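Home | Forums | Builds | Garage Robots | Log in

Checkered spoon pick, round two
3 replies | 14 shares

grakness80: New finger pads are on and I'm loving them! Table's set for the spoon job, wire basket and blue plate both out.

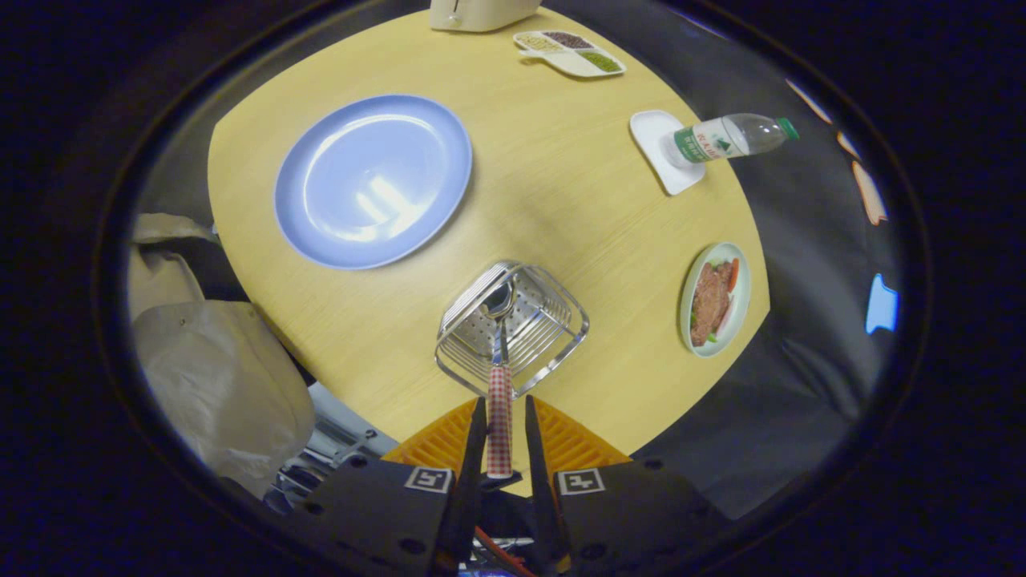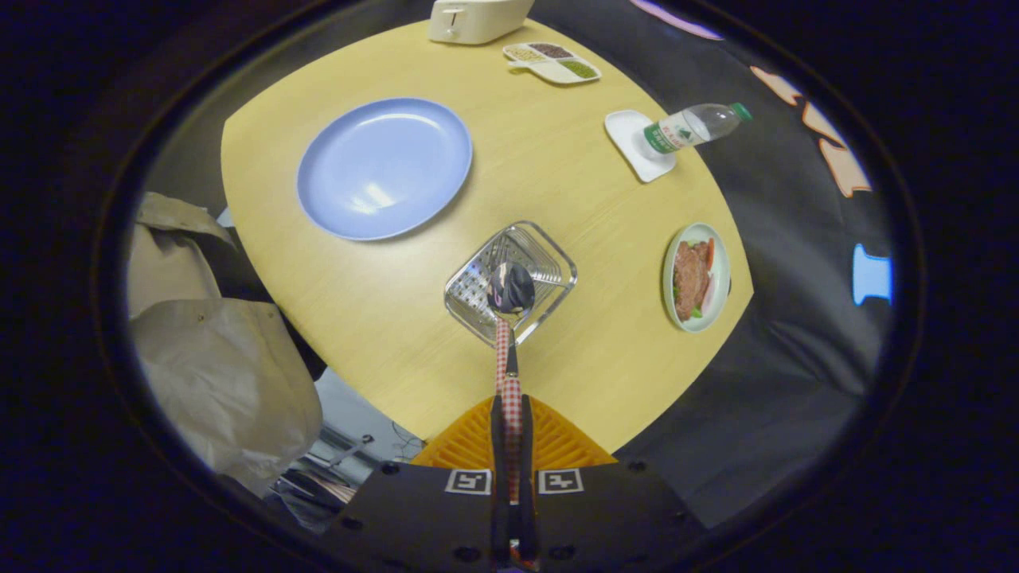
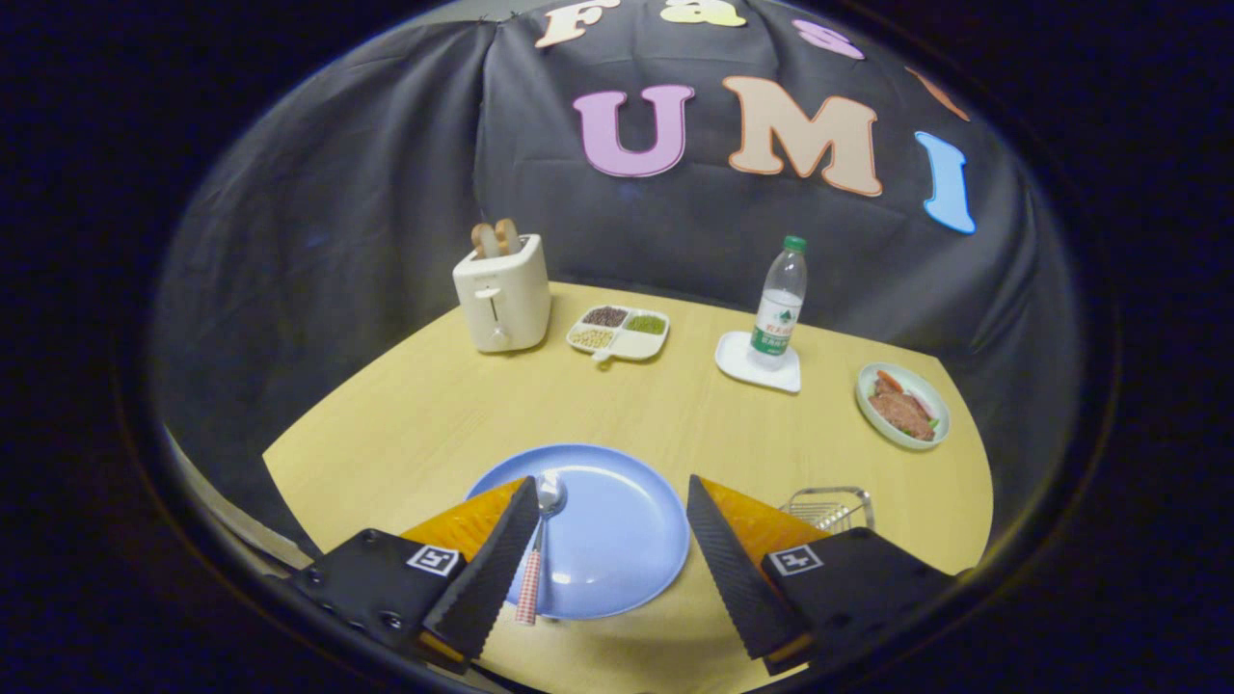 ejigu_shop: Are the orange parts printed or cast?

grakness80: Printed, 14 percent infill, 40 minutes each.

tuvex_p: Too soft for me. I'd go stiffer and grip lower on the handle.

grakness80: Nah, stiff ones slip! Purificación Valcárcel tried that in May and went back to soft.

tuvex_p: Her handles were bare steel. Still say stiffer.

Share (14) | Reply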